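Microscopy and Tissue Room Inspection – Neuroscience Wing, Room 404

Inspected by: Leena Hakala
Period covered: March
Previous inspection: December
Rating key: OK / Attention / Fail

1. Entry and signage – OK
Biosafety sign is current and the emergency contact list has been updated since the last visit. The list still shows the old extension for after-hours security. Please correct it in pen until the new sheet is printed.

2. Eyewash and shower – OK
Weekly flush log is complete. Water ran clear within the first few seconds. Path to the eyewash was clear at 9:30 a.m.

3. Fume hood (perfusion and fixation) – Attention
Face velocity is within limits at the marked sash height. The sash was parked well above the mark when I came in, with a beaker of paraformaldehyde waste uncovered at the back. The beaker was capped while I was there. Lower the sash whenever the hood is unattended, including over lunch.

4. Formaldehyde storage and waste – Attention
Stock solutions are in secondary containment. Two waste bottles had no start date. Label them when the first volume goes in. The pickup request for full bottles goes through the Prollach portal now; the paper form is no longer accepted.

5. Vibratome and cryostat – Fail
The blade guard on the Marchetti cryostat does not lock in the closed position. It can be nudged open with one finger. The unit is tagged out until the latch is replaced. Sections for the cortical spine-density work can be cut on the Halura unit down the hall – book ahead, as the imaging group has most mornings.
The vibratome is fine. Used blades were in the sharps container and the container was under the fill line.

6. Sharps – OK
No recapped needles seen. Containers are mounted at a reasonable height.

7. Benches and hand tools – OK
Bench tops are sound. Small tools go back in the drawer at the end of the day, and cordless ones are to be charged at the shelf by the door, away from the ethanol. Keep fingers clear of moving parts when handing tools across.
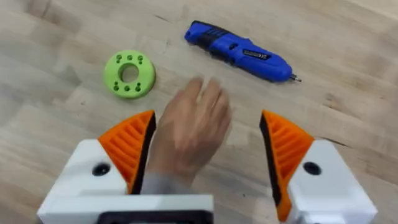
8. Confocal and laser safety – OK
Interlock tested and working. Warning light comes on with the laser. Training records for all 19 listed users were on file, though one certificate is from another institution and should be confirmed with the laser safety office.

9. Compressed gas – Attention
The carbogen cylinder for the slice rig was secured with one strap at the base. A second strap is required at the upper third. The regulator was leak-checked with soap solution and showed no bubbles.

10. Freezers and cold storage – OK
The minus 80 alarm dialled out correctly on test. Inventory on the Sesow system matches the rack map for the shelves I checked. Frost on the inner doors is heavier than in December, so plan a defrost before summer.

11. Electrical – Attention
A power bar is plugged into another power bar behind the patch-clamp rig. Remove it. Facilities can add an outlet if one is needed. Asset tag 46 is overdue for its cord inspection.

12. Housekeeping and food – OK
No food or drink in the room. A coat hook outside the door is being used for lab coats and street jackets together – separate them.

Follow-up
Item 5 must be closed before the cryostat is used again. Email me the repair slip. Items 3, 4, 9 and 11 are due within 2 weeks, and a short written reply is enough for each. I will recheck the cylinder straps in person.

L. Hakala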